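Leinölfirnis auf Tischplatte bleibt klebrig, abschleifen oder warten? 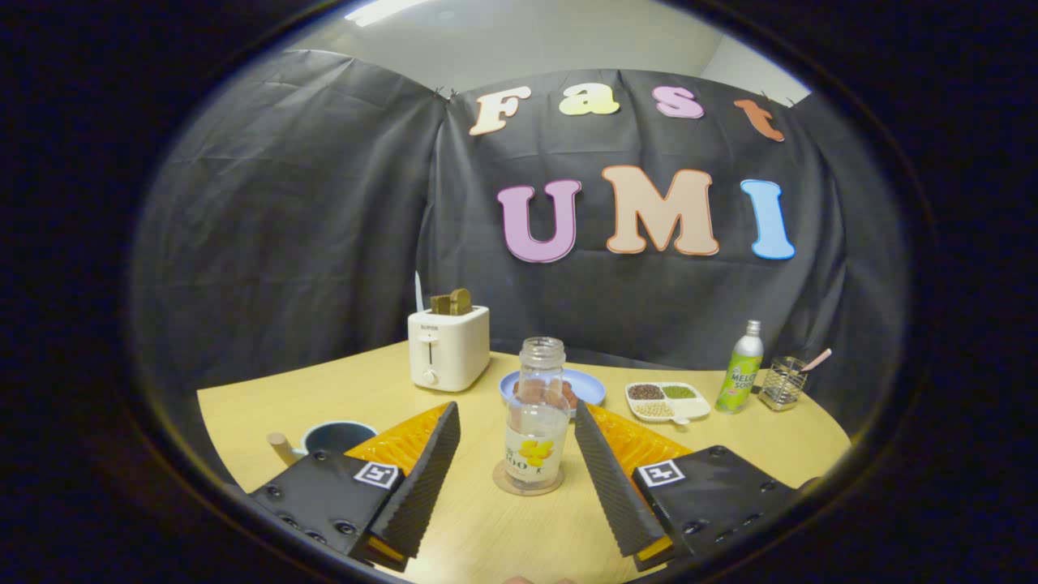 Busteck
Beiträge: 140
21. Januar 2020

Meine Tischplatte aus Esche habe ich im November geölt, erster Auftrag Leinölfirnis pur, zweiter Auftrag ebenso. Nach dem zweiten Auftrag habe ich den Überstand nach meiner Auffassung ordentlich abgenommen, trotzdem haftet ein Blatt Papier an einigen Stellen leicht an. Vorbehandlung: geschliffen bis 180, gewässert, Zwischenschliff 240. Der Tisch steht in einem Raum ohne Dauerheizung. Für die Pflege danach hatte ich an Flaschen aus Klarglas gedacht, so eine wie die auf der Holzplatte im Bild, und frage mich, ob das Öl darin überhaupt lagerfähig ist oder ob ich gleich Blech nehmen soll.

Konkret also:
Klebrige Stellen mechanisch abnehmen oder weiter trocknen lassen?
Gebinde aus Klarglas ja oder nein?

Orkulmont
Beiträge: 700

Zur ersten Frage: nicht schleifen. Halb vernetztes Öl setzt jedes Schleifpapier in kürzester Zeit zu und du reibst den Abrieb in die Poren der Esche. Balsamterpentinöl auf einen fusselfreien Lappen, Stelle anlösen, zehn Minuten stehen lassen, mit trockenem Lappen in Faserrichtung abreiben. Danach Raum auf Zimmertemperatur bringen und lüften. Leinöl trocknet durch Aufnahme von Sauerstoff, die Reaktion läuft bei niedriger Temperatur sehr langsam.

Zur zweiten: Klarglas ist unkritisch, solange die Flasche voll ist und dunkel steht. Der Luftraum über dem Öl ist das Problem. Angebrochene Flaschen bekommen eine Haut.

Lappen danach ausgebreitet im Freien trocknen oder in Wasser legen. Zusammengeknüllt im Eimer können sie sich selbst entzünden.

Sethi
Beiträge: 10

Zitat von Orkulmont: "Leinöl trocknet durch Aufnahme von Sauerstoff, die Reaktion läuft bei niedriger Temperatur sehr langsam."

Richtig, aber wir reden hier von Firnis, also mit Sikkativ. Der sollte auch in einem kühlen Raum nach ein paar Wochen durch sein. Wenn er das nicht ist, war die Schicht zu dick. Esche ist ringporig, das Frühholz nimmt viel auf und drückt nach Stunden wieder Öl an die Oberfläche. Wer nur einmal abnimmt, hat am nächsten Morgen Pfützen in Stecknadelgröße, und die trocknen oben an und bleiben darunter weich.

Deshalb würde ich doch mechanisch rangehen. Kein Schleifpapier, sondern Ziehklinge mit wenig Grat. Die nimmt die Haut sauber ab und schmiert nichts in die Poren.

Clistness
Beiträge: 2

Ich habe bei einer Bank aus Esche genau das mit der Ziehklinge gemacht. Ergebnis: helle Streifen, weil man an manchen Stellen bis ins ungeölte Holz kommt. Musste anschließend alles nacharbeiten. Bei einer ganzen Tischplatte würde ich es nicht wieder tun.

Sethi

Dann war der Grat zu stark oder die Klinge stand zu steil. Leinöl dringt in Esche längs der Poren deutlich tiefer ein, als man mit einem Zug abnimmt. Helle Streifen sprechen eher dafür, dass der erste Auftrag zu mager war.

Orkulmont

Das kann man so nicht pauschal sagen. In stehende Jahrringe dringt wenig ein, im Spätholz sind das Bruchteile eines Millimeters. Wenn dort mit der Klinge gearbeitet wird, ist man durch. Mit Lösemittel bleibt die Imprägnierung weitgehend erhalten und man entfernt das, was oben liegt. Für jemanden, der die Ziehklinge nicht regelmäßig benutzt, ist das der sicherere Weg.

@Busteck: Wurde der Firnis verdünnt? Und wie lange lag zwischen erstem und zweitem Auftrag?

Busteck

Beide unverdünnt. Zwischen den Aufträgen lag ein Tag. Abgenommen habe ich jeweils einmal, nach einer halben Stunde. Das mit dem nachträglichen Austreten aus dem Frühholz passt, die klebrigen Stellen liegen fast alle in den breiten Jahrringen. Auf dem Hirnholz ist es am schlimmsten.

Orkulmont

Dann ist die Ursache klar. Ein Tag ist zu kurz, der erste Auftrag war noch offen, als der zweite draufkam. Hirnholz immer gesondert behandeln: satt einlassen, öfter abnehmen, mindestens bis zum Abend kontrollieren.

Vorgehen für die Platte:
Mit Terpentinöl anlösen, abreiben, Lappen häufig wechseln.
Eine Woche bei Zimmertemperatur stehen lassen, nichts draufstellen.
Papierprobe wiederholen.
Wenn trocken, mit feinem Pad trocken überpolieren.
Letzter Auftrag hauchdünn, halb Firnis, halb Terpentinöl, vollständig auspolieren.

Sethi

Mit dem Ablauf kann ich leben. Beim letzten Punkt würde ich weniger verdünnen. Die Poren sind ja gefüllt, die Verdünnung hat da keine Eindringfunktion mehr, sie verteilt das Öl nur gleichmäßiger. Ein Viertel Terpentinöl reicht.

Zum Klarglas noch: So unkritisch sehe ich das nicht. Im Regal in der Werkstatt bekommt die Flasche eben doch Licht. Reines Leinöl bleicht darin aus, das ist bei hellen Hölzern sogar erwünscht und wird für Malöl absichtlich gemacht. Bei Firnis würde ich trotzdem die Blechdose nehmen, in der er geliefert wird.

Clistness

Blechdosen bekommt man nach dem zweiten Öffnen kaum noch dicht, weil im Rand Öl antrocknet. Ich fülle in kleine Schraubgläser ab, randvoll, und mache immer nur eines auf. Den Deckelrand vorher abwischen. Haut hatte ich seitdem keine mehr.

Orkulmont

Kleine Gebinde sind die beste Lösung, egal aus welchem Material. Beschriften nicht vergessen, Inhalt und Abfülldatum, und außer Reichweite von Kindern. Getränkeflaschen scheiden für Firnis grundsätzlich aus, auch wenn sie gut schließen.

Busteck

Danke, dann wird es Schraubglas im geschlossenen Schrank. Eine Probestelle an der Unterseite habe ich eben mit Terpentinöl angelöst und abgerieben. Der Lappen war deutlich gelb, das Papier haftet dort nicht mehr. Die Oberfläche fühlt sich etwas rauer an als vorher. Ist das normal oder stellt das Lösemittel Fasern auf?

Sethi

Terpentinöl stellt keine Fasern auf, das macht nur Wasser. Was du fühlst, ist die Porenstruktur der Esche, die vorher unter der Ölschicht lag. Nach dem Überpolieren und dem letzten Auftrag ist die Platte geschlossener, aber ganz glatt wird ringporiges Holz ohne Porenfüller nicht.

Orkulmont

Zustimmung. Hirnholz bitte zuerst machen, das braucht am längsten.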